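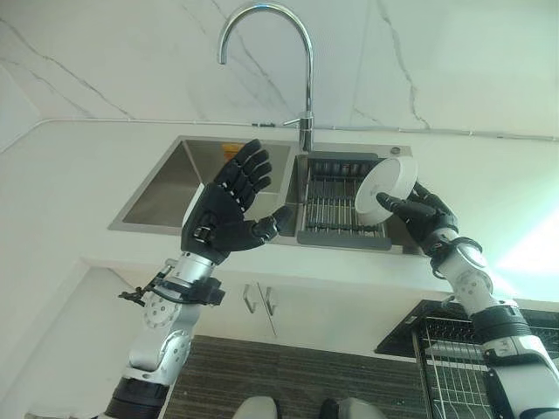
Speaker notes — "What the planner thinks it knows"
6 min read · 161 shares

Slide 1. Title. Skip the bio, the chair will have read it out already.

Say up front that I work on the planning side at Dusar, so I am complaining about my own house. Marisol Arboleda wrote most of the perception code I'm going to pick on. She has seen these slides and asked for one change, which I made.

Slide 2. The claim

Read it aloud: "The robot understands the task." We put that sentence in our own January report. I signed off on it. I would like it back.

Ask the room what "understands" would have to mean for a dish and a sink. Wait for hands. If there are none, move on, don't fill the silence.

Slide 3. What the software has

Go slowly here, people from the controls side get lost in our names for things.

— A task list, written by a person. Pick up dish, move to basin, release, return arms.
— A pose estimate for the dish, refreshed until the fingers close and then frozen.
— A collision model of the counter, the faucet and both basins. Measured by hand with a tape.
— A grasp label, "held" or "not held," from finger motor current.

There is no entry for clean or dirty. There is no entry for water. When the demo narrator says "it's washing up," the word is the narrator's.

Slide 4. Frozen pose

This is the part I care about most, give it the time.

Once the hand closes, Tai (our planner, for anyone new) treats the dish as bolted to the palm. White dish, black fingers, one hand holding it on edge by the lower rim. Any of you who has held a saucer that way knows it can pivot. The planner doesn't. If the dish tips between the fingers, the collision model still has it at the old angle, and the path over the front of the basin is checked for a dish that is no longer there.

We logged 2431 runs. In 106 of them the dish touched something the plan said it would clear. Don't let anyone turn that into a success rate, because "touched" was judged from the wrist force signal with a threshold I picked by eye. Cheuk-hei Liao thinks my threshold is too high. He may be right. A lower one would make the number worse.

Slide 5. Steel and chrome

Perception people, sorry in advance.

A brushed steel basin under bright light is a bad place to ask a depth sensor for anything. The walls come back with holes, and the planner fills the holes from the hand-measured model. So when our display shows a lovely complete sink, most of what you are looking at is the tape measure. I'd like the display to color those surfaces differently. I've asked twice.

The drain rack is worse. Thin parallel bars, gray and black, and from a low viewpoint there is a dark plastic rim along the front of them. The segmenter has labeled the rack as "floor of basin," and once, memorably, as "cutlery." We stopped asking it and hard-coded the rack height. Fine for one sink. Please don't call it perception.

Slide 6. Two arms

Somebody always asks why the other hand is just sitting there open. The short version: we have a two-arm planner and we run it as two one-arm planners taking turns. The waiting arm gets a parking pose near the sink and the moving arm treats it as furniture. If both need the same space, one of them waits, and if both wait, a timer runs out and an operator presses a key.

The paper from our Vonatstead office calls this "coordinated bimanual behavior." I'd call it a queue.

Slide 7. What I'd accept as evidence

Change the sink. Same arms, same dish, another kitchen, no tape measure, and let the planner fail in front of us. We tried it at Estetow and got six runs before we had to stop and fix the arm calibration. Six tells you nothing, so I'm not showing a chart.

Change the dish after the plan is made. Swap a shallow bowl for a deep one and see if anything in the software notices.

Keep estimating the pose after the grasp, even badly. Marisol has a branch that does this. It's slow and it jitters when the fingers cover the rim, but it does say "I'm not sure" sometimes, and I trust it more for that.

Slide 8. Tooling gripe (cut if running long)

Our replay viewer shows the planned path on top of the video by default, with the measured path switched off. Every reviewer looks at a smooth blue line and comes away happy. Flip the default. It's one setting. I'll do it myself when I'm back.

Questions I expect

"Isn't this all solved by learning?" Some of it might be. Ask them what their model does when the grasp shifts, and ask to see the failed runs before the good ones.

"Why use hands at all, for a saucer?" Fair. A simple gripper might do this one task with less trouble. I don't have the comparison and shouldn't pretend to.

"Will you release the logs?" Say yes to the force data. Video needs sign-off, don't promise it.

Last updated October 18, 2018
6 comments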